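The Trouble With 23 Good Ones

by Concetta Tedesco 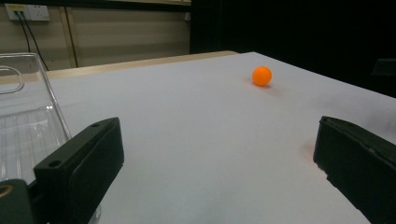 My complaint is with the success rate, that handsome percentage on the second page of every robot learning paper, including two of mine. We now teach grasping the way the Farkow group taught us all to: a person holds a gripper with a camera on it, does the chore by hand a couple thousand times, and a network is asked to do likewise. I like this method. It's cheap, it's quick, and it lets you gather data without an arm bolted to anything. But consider what a single attempt looks like from the gripper's side. There is an orange ball on a white table, two dark fingers standing well apart, and a clear plastic container over to the left. Put ball in container. A toddler would be insulted. And yet I have sat through a long talk in which this problem was solved, with a bar chart, and I clapped.

What had been solved was the average. The Mamwood policy, which is the one my own lab trained in January, learned from 2,000 demonstrations and then got 23 trials on the real arm. Why 23? Because the arm overheated. We reported the number with a straight face and a decimal point. Nobody in review asked about the decimal point. One reviewer did ask for a bigger font.

Seven of those trials were failures, and I'd trade the whole bar chart for them. In some, the fingers closed a hair early and sent the ball rolling off toward the wall. In others the arm carried it nicely to the container and then hung there, apparently lost in thought, until the clock ran out. One counts as a failure only because a student had written down that touching the rim was not allowed. By the rule used at Brornholm it would have passed. By the rule used in the Ďurica benchmark, two of our successes would have failed, as their ball must be let go from above the rim and ours was, let's say, escorted in.

So here are three labs with three rules and one column heading. We compare the numbers anyway, and the one with the tallest bar gets invited to speak.

The usual defense is that everyone knows this. I believe it. Everyone in my building knows it, and they also know which number goes in the abstract. A clear container is a nasty object for a camera, because you see the table straight through it, and I suspect a good many policies are steering by something else nearby. You could find out in an afternoon by moving the thing. We didn't do that until after the paper was accepted – I mention it with the calm of a person who has tenure.

What I would like is dull. Print the rule for success next to the number. Say why the trials stopped when they did. Describe each failure in a sentence, even a clumsy one, and put the descriptions in the paper, where people will trip over them, and leave the supplement for the font complaints. If there are too many failures to describe, that is useful to know as well.

A colleague read a draft of this and told me it would cost us a page. We currently spend that page on a diagram of the network, with arrows, and I have yet to meet anyone who followed the arrows. I drew them, and I'm not sure about the one on the left.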